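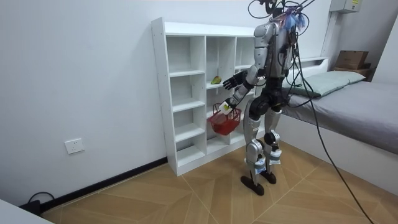 The pears came ripe all at once, the way they always did on Agyeman Street, and by four in the afternoon Mariama Bawa had run out of bowls.

"Use the wire basket!" her grandfather called from the kitchen. "The red one! Your grandmother swore by it!"

Mariama loved that basket. It had gone to the beach, it had carried eggs, and once (she was six, and very serious about it) it had been a hospital for a sparrow. She grabbed it off its nail and ran down the back steps two at a time.

The tree was older than anybody in the house. Ekow Frimpong from next door was already up the ladder, tossing pears down to his cousin Nana, who caught most of them.

"This one's a beauty," Ekow shouted. "Green on one side, yellow on the other. Catch!"

She caught it, and oh, it was a beauty! Heavy and cool, with a little brown freckle near the stem. She put it in the basket and didn't let anything else go on top of it.

They had the whole front room to fill. Grandpa had sold the piano in April to a music teacher in Skustville, and where it used to stand he had put up a tall set of white cubbies, bought for 2 dollars and a jar of plum jam. Every pear was going to get its own place to finish ripening, none of them touching, with air all the way around. He had read this in a farm almanac and he believed in it completely.

"Bottom row first," he said, lowering himself into his chair to supervise.

"Why bottom first?"

"So I can see you bend. I'm too old to do it myself and I enjoy the memory."

So Mariama bent, and stretched, and bent again. Nana wanted to line them up by color. Ekow wanted to line them up by how soon he planned to eat them. They argued about it happily through three more trips to the tree, and the room began to smell like honey and wet leaves, so sweet that Afroza Kanagaratnam stopped on the sidewalk and asked through the window what on earth they were baking.

"Nothing yet!" Grandpa yelled. "Come back in a week and bring butter!"

Mariama saved the green and yellow one for the end. She tried it up high, then down low, and then settled on the middle, right at the height of her own nose, where she could check on it before school.

"That's the one you'll want to eat tomorrow," Grandpa said.

"I can wait."

He laughed so hard he had to take off his glasses. She set the basket on the floor, sat down next to it, and started waiting.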